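Putting the old workstation back together, part one

I had the side off again on Wednesday night, and this time I got as far as the processor. 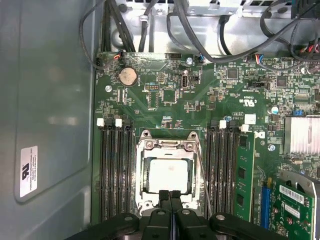 Where it came from

The machine was a hand-me-down from my cousin Janka Oravec. She used it for drafting until April and then bought a laptop. It sat under my desk for a while with a plant on it. I want it for two jobs: storing family photos and running the backup for my wife's business. Neither one needs anything new or fast.

The name on our network is going to be Mukwood. The last one was called Wollilholm and I got tired of typing it.

The board

It's a green board with one socket in the middle and memory slots on both sides of it. I like this layout. On my previous computer the slots were all on one side and the cooler hung over the first one, so every memory change meant taking the cooler off. There should be room for my fingers here.

The coin cell sits up in its round holder, away from everything else. I'm replacing it regardless of what it reads. The old computer used to forget the date every time we lost power and I don't want to go through that again.

There's a USB port standing straight up on the board itself, inside the case. I had forgotten some of these have one. I plan to boot from a small stick in there and leave the drive bays for storage. If the stick dies I'll have to open the case to swap it, but I can live with that.

Memory

The bank to the left of the socket is all empty slots, with the white latches at the top. I ordered 8 GB sticks from a seller called Virág, used, and they're supposed to ship this week. I'll check the order of the slots against the manual before I put anything in. On boards like this it matters which ones you fill first, and I got it wrong on the last build and spent an evening listening to beeps.

Drives

The boot drive will be a 256 GB one I already own. For the photos I'm buying two larger ones and mirroring them. I haven't settled on a size. Our photo folder is a mess and I should clean it out before I spend money on it. Janka Čierny, who is on the same forum as me, says to buy double whatever I think I need. She has been right before.

Still to do

New thermal paste. I have a tube somewhere.
Coin cell.
Memory when it arrives.
Find the screws for the drive cage. I put them in a jar.
Longer network cable, 9 feet should reach the router.

Part two when the memory gets here.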